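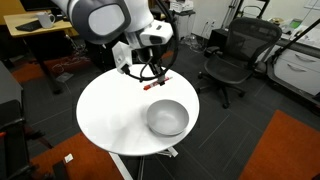 Search all articles Type a keyword Search

The Return of the Small Meeting Room

Tuesday, July 1, 2025

For most of the past two decades, office planning in mid-sized firms followed one assumption: that walls were a cost. Partitions came down, long benches went in, and meetings moved to one or two large conference rooms that had to be booked days ahead. Many of those same firms are now paying to put small rooms back.

The change can be followed closely at Skollberg, an insurance office with 120 employees on a single floor of the Kouris Building. When the company renewed its lease in January, it asked its planners to review how the floor was being used. The large conference room, with seating for 77 people, was full only for the annual staff meeting. On ordinary days it was booked by groups of two or three, who sat at one end of a very long table and raised their voices to be heard over the ventilation.

The review, carried out under the project name Bravusix, recommended dividing the room. The space now holds 12 small rooms, each with a door, a table and seating for no more than four. One larger room was kept on the north side for training days.

Planners generally agree that the shape of the table matters more than its price. A rectangular table has a head, and the person who sits there tends to lead the discussion whether or not that was intended. A round table also leaves more floor area free in a narrow room and allows a late arrival to join without asking others to move. The drawback is storage. Round tables do not line up against a wall, and a room furnished with them is harder to clear for other uses.

Clanari, the furniture supplier for the Kouris Building, now delivers more pedestal tables than four-legged ones to its office customers. The company attributes this to complaints about knees. On a small top, legs at the corners take up the places where people wish to sit – a minor matter in a showroom, and a constant one in daily use.

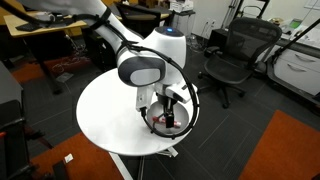 A round table on a pedestal base, with a mesh-backed chair, on carpet tile.

Floors have received less attention than furniture, although they have a considerable effect on sound. Hard flooring carries footsteps and the scrape of chairs into the next room. Carpet tile absorbs part of that noise and can be replaced one square at a time, a practical advantage where coffee is served. Skollberg kept its existing tile in the corridors and laid new tile inside the rooms.

Sound between rooms proved more difficult. The first partitions stopped at the suspended ceiling, and speech passed easily over the top. Staff in the payroll section asked for the walls to be extended to the slab above, and the work was completed over 3 weekends. Door seals were added at the same time.

Booking rules have also been revised. Half of the rooms may be reserved in advance, and the remainder are available to whoever arrives first. Reservations lapse after ten minutes if the room has not been entered. Telephone calls are permitted in all rooms, while lunch is permitted in none of them.

Not every employee welcomed the change. Some objected to the loss of daylight, as the new rooms stand between the desks and the west windows. Glass panels were fitted above shoulder height in response, and a second review of lighting levels is planned before the winter.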